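Product review: Planach intake and appointment software for food pantries

Planach is a web-based program that allows a food pantry to register households, schedule pickup appointments and produce the monthly service report required by its regional distributor. It is sold by Ulora on an annual subscription. The Flomisstead Pantry Network reviewed the program at the request of member agencies whose paper intake cards no longer meet their reporting needs.

How was the review conducted?

The program was used at two member sites, Arrieta Street and the Flomisstead main pantry, for six weeks ending in July. Arrieta Street serves by appointment. The main pantry serves walk-in households and holds an evening distribution each Tuesday. Olaia Toledo supervised intake at Arrieta Street and Danish Sethi at the main pantry. Both sites kept their paper cards throughout, and the two sets of records were compared at the end of each week. The Network paid the standard subscription price for both sites.

Registration

A new household is entered on a single screen that asks for a name, an address, the number of people in each age group and any dietary restrictions. Income fields are turned off by default and may be turned on by agencies whose funding requires them. We consider this the correct arrangement. Several programs we have examined in the past require an income figure before a record can be saved, and intake workers respond by typing a zero, with predictable effects on the data.

Searching for a returning household is fast, and the search accepts partial names and common misspellings. It does not handle double surnames well. A person registered under two surnames could be found by the first but often could not be found by the second, and this produced 21 duplicate records at the main pantry. Duplicates can be merged, but only by a user with administrator rights and only one pair at a time. Ulora has acknowledged the problem and has not given us a date for a correction.

Appointments

The calendar is the strongest part of the program. A site sets the length of its appointments and the number of households it can serve in each, and clients may book by telephone through staff or on their own through a public page. Text reminders are included in the subscription. The public page is available in English and Spanish. Agencies that need other languages must supply their own translation, and the instructions for doing so are brief to the point of being unhelpful.

Walk-in households can be added to the day's list without an appointment, but each one must be assigned a time. Mr. Sethi's team entered every Tuesday walk-in as 5:00 p.m., and the resulting report on peak hours should be disregarded.

Reporting

The monthly report counts households, individuals and visits separately, and it distinguishes first visits from repeat visits within the fiscal year. Totals agreed with the paper cards at Arrieta Street in every week of the review. At the main pantry they differed until the duplicates were merged. Maximiliano Nieto, who prepares the Network's consolidated report, was able to import both files without editing them. Pounds distributed must still be entered by hand.

Cost and support

The subscription is $34 per month for each site and is billed yearly. There is no discount for multiple sites. Support is by email only, and replies generally came the next business day. Agencies that distribute on weekends should bear this in mind. Household records can be exported in full at any time, including after a subscription lapses.

Recommendation

Planach is recommended for member agencies that serve mainly by appointment. Agencies that serve mainly walk-in households should wait until the search function has been corrected. Those that choose to proceed should give administrator rights to at least one person on every shift.

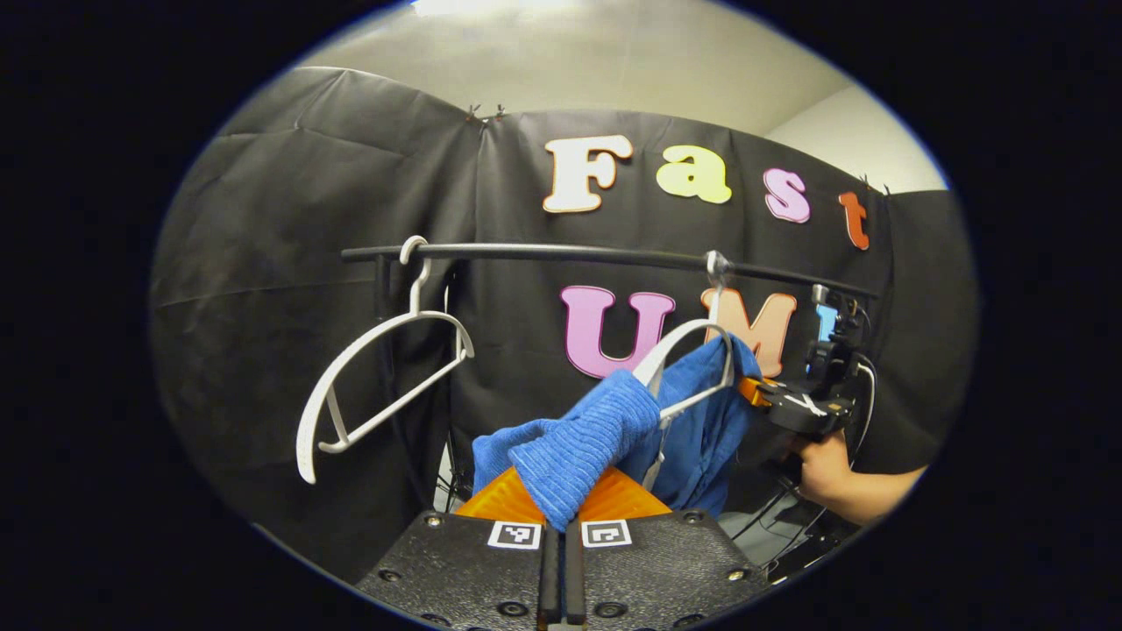
Agencies that subscribe should also adopt a written rule for entering double surnames before the first record is created. The rule used at Arrieta Street was drafted by Alby Pirihi, and copies may be requested from the Network office.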